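# Riswood Woven Summer Bed Mat

Tan ground, brown floral and leaf pattern. Made by Juvine and stocked by Skemgate in two widths. The mat goes directly on the mattress, over or in place of the top sheet, and comes off again when the nights cool down.

The surface is firm enough to fold on, and many buyers use it for sorting clothes during the day.
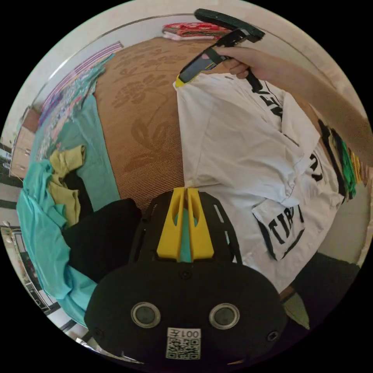
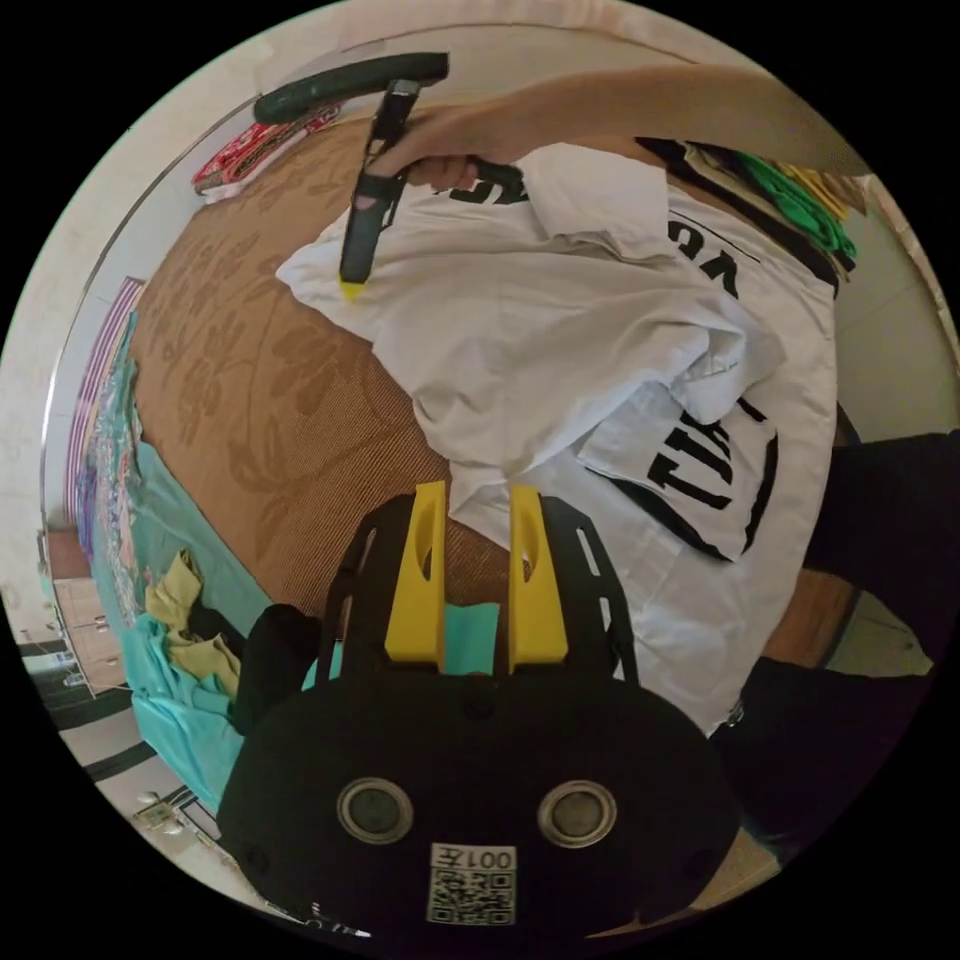
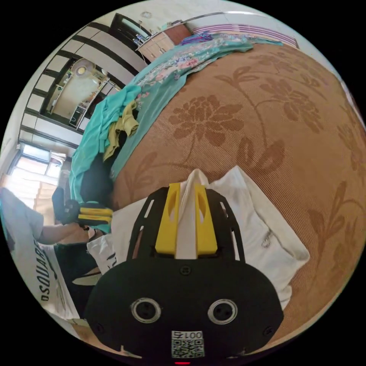

## Specification

| Item | Detail |
|---|---|
| Product | Riswood woven bed mat |
| Maker | Juvine |
| Color | Tan with brown floral print |
| Finish | Textured, matte |
| Sizes | Single, double |
| Edge | Bound on all sides |
| Pieces per pack | One mat, no pillow covers |
| Warranty | 2 years, weave and binding |
| Price, single | 1,993 |
| Price, double | See the current price list |

The pattern runs the full length of the mat. Placement of the individual flowers and leaves varies from piece to piece and can't be specified on an order.

## Fit

Measure the mattress top, not the bed frame. The mat should lie flat up to the edge of the mattress or stop slightly short of it. A mat that hangs over the side will crease along the mattress edge, and the crease becomes permanent after a season of use.

The mat has no elastic and no corner straps. On a smooth sheet it can drift toward the foot of the bed. A cotton sheet with some grip underneath solves most of this. For beds pushed against a wall, set the wall side first and smooth outward.

Soft mattresses deeper than the standard profile will dip under load, and the mat follows the dip. It recovers when the load is removed.

## Use as a folding surface

T-shirts and other light knits slide easily on the weave and can be squared up without dragging the bedding along. Lay the shirt face down, smooth it from the collar toward the hem, then fold the sides in.

- Keep zippers, hooks and belt buckles off the mat. They catch the weave.
- Do not iron on the mat, with or without a pressing cloth.
- Fold the blanket back to the head or side of the bed before starting. A bunched blanket under the mat puts a ridge in it.
- Dark items that are new and unwashed can transfer dye to the tan areas.

## Care

Wipe with a damp cloth and a small amount of mild soap. Wipe along the weave. Stand the mat on edge or hang it over a rail out of direct sun until fully dry, then return it to the bed.

Machine washing, tumble drying and bleach all void the warranty. So does steam.

For storage, roll the mat with the pattern facing out and tie it loosely at both ends. Folding breaks the strands. Store it upright in a dry closet. Mats put away damp will spot, and the spots don't come out.

A new mat has a mild plant smell when unpacked. Airing it for a day or two in an open room is enough.

## Ordering and returns

Single mats ship from the Hollenstein warehouse. There are 62 in stock as of May 26, 2026. Doubles are made to order, with the next batch due in August.

Each mat ships rolled in a cardboard sleeve. Open the sleeve along the seam and keep blades away from the roll. If the ends curl after unrolling, turn the mat over, leave it flat for 8 hours, and turn it back.

Unused mats may be returned in the original sleeve. For binding repairs, write to Regula Schnyder at the Skemgate service desk. Trade and dormitory orders go to Kausar Bugti.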